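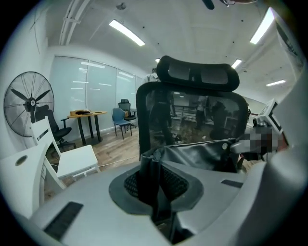

Fig. 1. Black office chair, from behind.

Home | Projects | Film Studies | Student Work | Contact

Watching the Remake First
Project report by Imani Yazzie

So my project started with an argument. Leonardo Mancuso swore that the old version of Orow, the haunted ferry movie, was way scarier than the remake, and I'd only seen the remake (and liked it!). Our teacher, Ms. Hollmann, told us to quit yelling and go find out.

I got 45 students to watch both movies, half of them starting with the old one, well, 22 and 23, you can't split 45 people. Everybody wrote down each time they jumped or looked away. I ended up with 506 marks on paper, and typing those up took my whole weekend.

The old one won on looking away. The remake won on jumps, mostly because of the engine room part, where the music drops out and then BAM. What I didn't expect was that whichever movie people saw first got more marks, both kinds. Leonardo says that proves nothing about which is better and I guess he's right, but he also jumped more than anyone in his group.

Two people quit partway through the old one out of boredom, so I left their sheets out of the 506. If I did this again I'd wait longer between movies. We only had a week, and Tekle Fikre told me he spent the second one just waiting for the ferry captain to show up.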